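Pranier Kitchen Share: Frequently Asked Questions

Last updated Wednesday, June 10, 2020

Everything below has been asked at least once, usually by email, usually at night. Please read it before writing in. We will know if you didn't.

What is the kitchen share?

A kitchen you rent by the hour, in the old Sisodia building on the canal side. You cook, you clean, you go home. It suits people who sell jam, people who want to sell jam, and people whose own oven has given up.

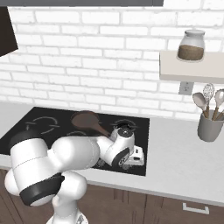
Reading time: 6 minutes

How do I book?

Through Widix, our booking system, which we chose because it was cheap. Pick a slot, pay, and wait for the confirmation. If the confirmation doesn't come, look in your spam folder. If it isn't there either, you probably booked January again. The calendar opens on January for reasons Widix has promised to look into.

What does it cost?

$30 an hour, with a two-hour minimum. Cleaning happens inside your slot. We have heard the argument that it shouldn't, and we enjoyed it.

How do I get in?

Your door code arrives the evening before. It is not 3034. That was the code for years, half the neighborhood still has it, and you are welcome to try it and stand there.

Can I bring my own equipment?

Yes, if it fits on the counter and you take it away again. Anything left behind goes on the lost property shelf for 11 days, and then it belongs to the kitchen. This is how we came to own so many potato mashers.

Can I store ingredients between sessions?

Dry goods only, in sealed containers, with your name and a date on them. "Flour" is not a name. The fridge is cleared every night.

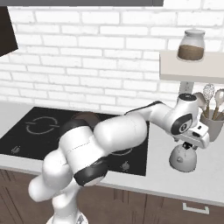 Fridge clearing covers sourdough starters too. We know they're alive. So is most of what we find in there, and we can't make exceptions based on how fond you are of it.

Do I need a food license?

If you plan to sell what you make, check with your county. If you're cooking for your family, they'll have to take their chances.

What if I set off the alarm?

The Ultonex panel is by the back door. Press the green button once. Pressing it several times, quickly, calls the fire department, who have been very nice about it so far.

Can I cancel?

Up to 6 hours before your slot, for a full refund. After that you get a credit, good for a year. Deciding you don't feel like making chutney counts as canceling.

Is the minimum really two hours?

Yes. This is our most popular complaint.

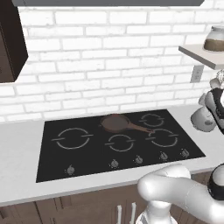
One regular wrote to say that two hours is too long for a tray of cookies and too short for anything worth eating, and that we should make it 90 minutes and stop being stubborn. She has since booked three-hour slots every week, so we're leaving it alone.

Are children allowed?

Over 12, with an adult who is looking at them.

Is there parking?

There's a loading bay out front, good for 15 minutes. The bakery next door has a lot, and the bakery would like us to mention that it is the bakery's.

My question isn't here.

Use the contact form. We answer on weekdays, in the order things arrive, and marking yours urgent doesn't move it up.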